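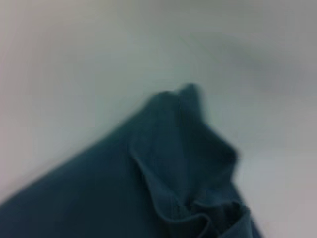

천 제품 접기 및 보관 안내

본 안내는 스커브리지(Skerbridge) 생활관의 공용 물품 가운데 단색 천, 덮개용 천, 대형 수건류를 접어 보관하는 절차를 정한 것입니다. 생활관 이용자와 물품 담당 직원은 사용을 마친 천을 아래 절차에 따라 정리한 후 지정 선반에 반납하여 주시기 바랍니다. 오염된 천은 본 절차의 대상이 아니며, 세탁물 접수대에 별도로 제출합니다.

1. 적용 범위

가로세로 길이에 관계없이 한 겹으로 된 직사각형 또는 정사각형 천에 적용합니다. 고무단이 있는 침대 커버, 솜이 들어간 이불, 끈이 달린 앞치마는 「침구류 보관 안내」를 따릅니다. 천의 소재를 알 수 없는 경우에는 가장자리의 취급 표시를 먼저 확인하고, 표시가 없으면 면직물에 준하여 취급합니다.

2. 작업 전 준비

작업대는 천을 절반으로 접었을 때의 크기보다 넓어야 합니다. 표면이 밝고 매끄러운 작업대를 권장합니다. 짙은 색 천에서 떨어진 보풀이나 실밥을 쉽게 확인할 수 있습니다. 작업대 표면을 마른 걸레로 닦고, 손에 로션이나 물기가 남아 있지 않은지 확인합니다. 반지와 팔찌는 올이 걸릴 수 있으므로 빼 두십시오.

천은 완전히 건조된 상태여야 합니다. 겉면이 말랐더라도 겹친 부분과 가장자리 박음선에 습기가 남는 경우가 있으므로 해당 부위를 손등으로 확인합니다. 습기가 느껴지면 건조대에 다시 널고 2시간 후에 재확인합니다.

3. 펼치기

뭉쳐 있는 천은 한쪽 모서리를 먼저 찾는 것이 원칙입니다. 가운데의 솟은 부분을 잡아당기면 안쪽 주름이 더 깊어지고 모서리를 찾기 어려워집니다. 다음 순서로 진행합니다.

가장자리 선을 손끝으로 따라가며 모서리 하나를 찾습니다.
찾은 모서리를 작업대 왼쪽 위에 놓고 손바닥으로 가볍게 누릅니다.
같은 변을 따라 이웃한 모서리를 찾아 오른쪽 위로 옮깁니다.
남은 두 모서리를 몸 쪽으로 당겨 천 전체를 폅니다.
손바닥으로 중앙에서 바깥쪽을 향해 쓸어 공기와 잔주름을 뺍니다.

안쪽으로 말려 들어간 자락은 이 단계에서 모두 꺼내야 합니다. 말린 부분을 그대로 둔 채 접으면 그 자리가 두꺼워져 선반에 쌓았을 때 위의 천이 기울어집니다. 다림질이 필요한 천은 이 단계에서 따로 분류합니다.

4. 접기

첫 번째 접기: 아래쪽 변을 위쪽 변에 맞추어 절반으로 접습니다. 양 끝 모서리를 먼저 맞춘 다음 중앙을 정리합니다.

두 번째 접기: 왼쪽 변을 오른쪽 변에 맞추어 다시 절반으로 접습니다. 접힌 선은 손날로 한 번만 쓸어 주며, 힘을 주어 누르지 않습니다. 강하게 누른 선은 장기 보관 시 색이 바래는 원인이 됩니다.

세 번째 접기: 선반 폭에 맞지 않는 대형 천에 한하여 한 번 더 접습니다. 소형 천은 두 번째 접기에서 마칩니다.

접은 뒤에는 네 변을 돌아가며 점검합니다. 윗변이 들뜨거나 옆 자락이 접혀 넘어온 경우, 또는 아래 모서리가 처진 경우에는 마지막 접기만 풀어 다시 맞춥니다. 처음부터 다시 펼칠 필요는 없습니다. 부드러운 천은 약간의 굴곡이 남을 수 있으며, 전체 윤곽이 직사각형에 가까우면 보관에 지장이 없는 것으로 봅니다.

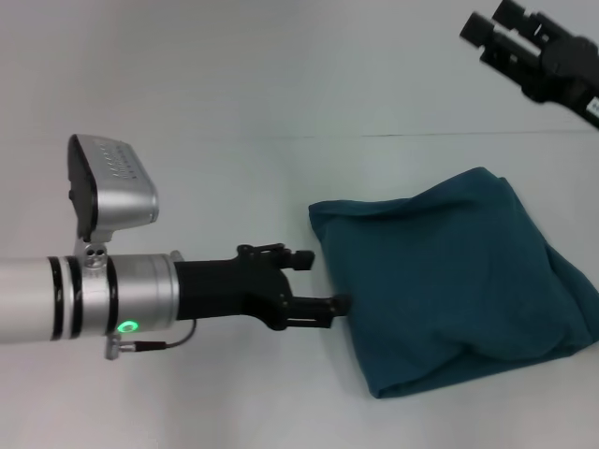
5. 보관

접힌 쪽이 선반 앞을 향하도록 놓습니다. 한 단에 쌓는 수량은 8장을 넘지 않도록 하고, 색이 짙은 천은 아래쪽에, 밝은 천은 위쪽에 둡니다. 처음 사용하는 짙은 색 천은 이염 우려가 있으므로 첫 세탁을 마칠 때까지 리텐(Liten) 선반의 맨 아래 칸에 분리하여 보관합니다.

선반과 벽 사이에는 통풍을 위한 간격을 유지합니다. 방습제는 천에 직접 닿지 않게 선반 뒤쪽에 두며, 매년 6월에 교체합니다.

6. 점검 및 문의

보관 중인 천은 3개월마다 꺼내어 접힌 방향을 바꾸어 줍니다. 올 풀림이나 변색이 발견되면 선반 옆 기록지에 기재하고 해당 천을 수선함에 넣어 주십시오. 수선이 어려운 천은 청소용으로 전환하며, 전환 여부는 물품 담당자가 결정합니다.

본 안내에 관한 문의: 생활관 물품관리 담당 Ita Ó Flaithearta

관련 문서: 침구류 보관 안내, 세탁물 접수 절차, 리치(Ritchie)관 선반 배치표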